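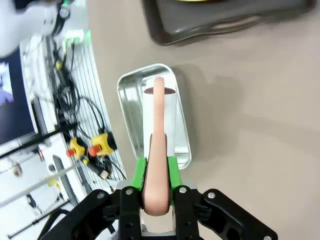

You don't want to put gas in that tank before you've had a flashlight down it, said the voice on the phone, and I said sure, of course, no, I'd never, while standing in my garage with an empty gas can in my hand.

I had called the number on the ad to ask about the petcock. That was all. The bike had been mine for one night and I'd already found out the fuel tap was frozen solid, and I figured the woman who sold it to me might know which way it was supposed to turn. She did know. She also knew a lot of other things she hadn't brought up the day before, when I was handing her money.

"Rust?" I said.

"It sat," she said. "I told you it sat."

She had told me it sat. What she hadn't told me was that it sat in Josholm, in a boathouse, over water, for most of my adult life. I thought it had sat in a regular garage like a regular motorcycle. So I got the flashlight and looked, with her still on the line, and the inside of the tank looked like the bottom of a cookie sheet my sister once left out in the yard all winter.

"It's a little orange," I said.

"How little?"

"It's very orange."

She sighed and told me to write down the word Chaimongkol, and spelled it for me twice.

I should say what the bike was. It was a Drullitz 30, which if you've never heard of it, don't feel bad, I hadn't either until I was ten years old and the man across the street had one. His was dark green with a cream stripe on the tank, and every evening in summer he'd roll it out of the carport, kick it maybe six times, swear (quietly, for our sake), kick it again, and then there'd be this sound like somebody dragging a dresser down a flight of stairs. My mother hated it. I'd drop my fork and run to the window. He never once gave me a ride and I never once asked, and then they moved, and I went on to be a person who drove a sequence of gray sedans.

And then there it was in the ads, same green, same stripe, and it was cheap. I went out there "just to look," which is what I told my husband, and he very kindly said nothing and went and moved the lawn mower to make space.

So. Chaimongkol. I had pictured a big parts warehouse, or at least a sign. What I found was a side door behind a tire place, with the name on a strip of masking tape, and a guy about my age inside eating noodles over a parts diagram. I put the tank on the counter. I'd wrapped it in a beach towel, and I unwrapped it like I was showing him a baby.

He looked in. He shook it by his ear. It made a noise.

"That's not great," he said.

"Can you fix it?"

"Why do you want to fix it?"

I thought it was a riddle. I started telling him about the man across the street and the cream stripe, and he let me go on for quite a while, and when I was done he said no, he meant did I want to fix it or did I want to buy the other one, and he pointed up with his fork. There was another tank hanging from the ceiling! Same shape and everything. But it was blue, a bright swimming pool kind of blue, and there was a big round emblem on the side that mine didn't have.

"Export model," he said. "No rust. You could bolt it on tonight."

"It's blue."

"It is blue."

"Could it be painted?"

"Anything can be painted," he said, "but then you've got a green tank, and you already have a green tank."

I went out and sat in the car with that for a bit. Then I came back in and asked what it would cost to fix mine, and he wrote a number on the edge of the diagram, and I asked what the blue one cost, and he wrote another number, and the blue one was 78 dollars less. I paid for the green one. He didn't look surprised. He said to come back in two weeks and not to call before then.

It was four weeks, of course. I called before then, of course. In the meantime I had a motorcycle with no tank, and I'm telling you, there is no sillier looking thing in the world. It looks like a plucked chicken. I'd go out there after supper and sit on it anyway, with the bare frame under me and the wires all showing, and work on whatever I could reach. I cleaned the carburetor with a toothbrush. I put the carburetor back together and had one tiny brass thing left over, and took it apart again. I learned that the front brake cable went through a loop I'd been hanging my rag on. My husband would come stand in the doorway with the dish towel over his shoulder and ask how it was going, and I'd say good, and he'd say is that supposed to be on the floor, and I'd say yes.

One night I called the woman back. I didn't really have a question. I made one up about tire pressure.

She answered it. Then she asked if I'd gotten to the seat yet.

"What's wrong with the seat?"

"Nothing's wrong with it. Have you had it off?"

I hadn't had it off. It's held on with 2 bolts at the back, and they'd been in there so long that I had to stand on the wrench, and the second one let go so fast I sat down hard in the kitty litter I'd put down for the oil. Under the seat there was a flat tobacco tin, and in the tin there was a folded road map, a spark plug wrapped in wax paper, and a pair of earplugs on a string. The map was the Lelodum coast. Somebody had drawn the whole shore road in red pencil, out to the lighthouse and back, with little x marks wherever I guess you could get coffee, or pie, or gas.

I called her again, even though it was past ten.

"Oh good, it's still there," she said.

"Do you want it? I can mail it to you."

There was some quiet on the line and I could hear her television going.

"We only made it as far as the third x," she said. "It rained and then we had a fight. Keep the plug, it's the right heat range."

I didn't ask who the other half of we was. I wanted to. I wanted to ask whether he'd ever lived across the street from a ten-year-old, and I knew how crazy that was, there must have been plenty of green ones. So I said thank you and asked her about tire pressure again, the rear this time.

The tank came back in October looking so good on the inside that I kept taking the cap off to look. Shiny, smooth, like the inside of a mug. He'd left the outside alone like I asked, with the scratches and the little dent by the knee, and he threw in a new petcock. He carried it out to my car himself. The blue one was gone from the ceiling and I felt a weird little pinch about it.

I put the tank on that same afternoon. It took me three tries to get the rubber things seated. I put in the gas, and I put in her spark plug, and I rolled it out into the driveway and kicked it maybe six times. Then I swore, and there was a kid on a scooter at the end of the drive, so I did it quietly. I kicked it again. Nothing. My husband leaned out and asked if the tap was open.

The tap was not open.

I opened it and waited for the gas to run down, and the kid had put one foot on the grass by then and was pretending to look at our mailbox. On the next kick it coughed, and on the one after that it caught, and all the windows on our side of the street buzzed, and a dog went off somewhere down by the corner. My husband was yelling something. I think it was about the neighbors. I couldn't hear a word of it, and I had my phone out to call her, and then I figured I should probably let it warm up first, and I held the phone down by the pipe and pushed the button anyway.

She picked up on the second ring.

"Your idle's high," she said.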